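Student project report
Module: Workshop and Studio Practice
Title: The shared bench in Room 407 - a study of what one table is for

1. Why a table

The module handbook asks for "a sustained investigation of a working surface or object in everyday use". Other groups in our year chose a potter's wheel, a church organ and a fishing boat. We chose a workbench. It was indoors, it was on our floor, and it was not going to sail off in the second week.

The bench belongs to the Murnholm building and is shared by anyone with a key to Room 407. The department bought it from Bistholm, a supplier of school and workshop furniture, and the paperwork describes it as a heavy bench for general use. General use turned out to be the interesting part. Everyone we spoke to had a firm idea of what the bench was for, and hardly any of the ideas matched.

2. What we set out to do

We wanted to find out three things: how the top is divided up by the people who work at it, what gets left on it overnight, and whether a few simple rules would make it easier to share. The original plan also had a section on the history of the workbench since Roman times. This was cut when we found that it was 36 pages long and did not mention our bench once.

We kept a notebook on the windowsill and asked people to write down what they had used the bench for and what they had moved in order to use it. The second column filled up much faster than the first. We had a small grant from the Skosance fund, up to 200 pounds, and most of it went on storage trays and a label printer. The label printer was popular. For a week nearly everything in the room had a label, including the other label printer.

3. The top

The top is light wood, made up in strips like a butcher's block, and it takes wear well. You can rest long pieces on it at a slant without worrying much about the surface, and people do. Strips in particular seem to end up diagonal. Put a long white strip down square to the edge, go away for lunch, and it will have been nudged round by the next person reaching across. We tried squaring things up each morning and gave up after seven mornings, having learned mainly that we were the only ones who cared.

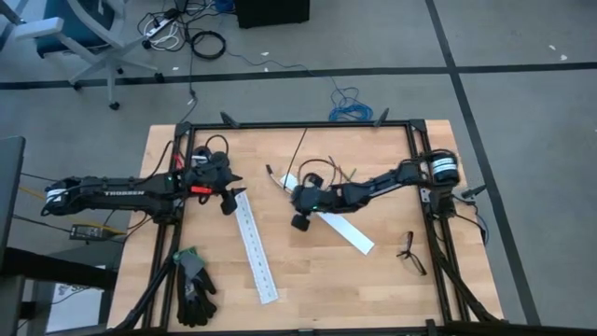

Pale strips on a pale top are also harder to find than you would think. Several entries in the notebook complain of a missing strip that was on the bench the whole time, under something else. Dark items show up better, although thin ones such as rods and cables have a habit of being taken for each other. A bit of red helps enormously. If we could make one change to every small part in the building, it would be to paint it red.

The black rails fixed along the sides and the far edge have changed how people use the space. Before they were fitted, the far edge was where mugs went. Now the rails act as a sort of fence, and whatever you are working on drifts towards the middle. The middle of the bench is therefore always busy and always disputed. The corners are where things go to be forgotten.

4. Trying out some rules

We put up three rules in January. Long pieces were to lie along the bench and not across it. Cables were to be looped up out of the way. Anything not in use at the end of the day was to go in a tray.

The cable rule did best, probably as it was already what most people did. The tray rule worked until the trays were full, after which the trays themselves became things left on the bench. The rule about long pieces was ignored so completely that we began to wonder whether we had written it in invisible ink. One notebook entry simply reads "which way is along?" and we have to admit that our sign did not say.

5. Comparison with another room

The Paulauskas workshop across the yard has a similar bench and one rule, painted on the wall: clear it. Their bench was clear when we visited. Their floor was another matter, and we walked round it with care.

6. What we would do differently

We would start the notebook earlier and tie a pen to it. We would ask people which end of the bench they think of as the front, a question that came up far too late and caused a long argument. And we would spend less of the grant on labels.

The trays are staying in Room 407 for whoever wants them. The notebook has been handed in with this report, minus two pages that were used to wedge the window.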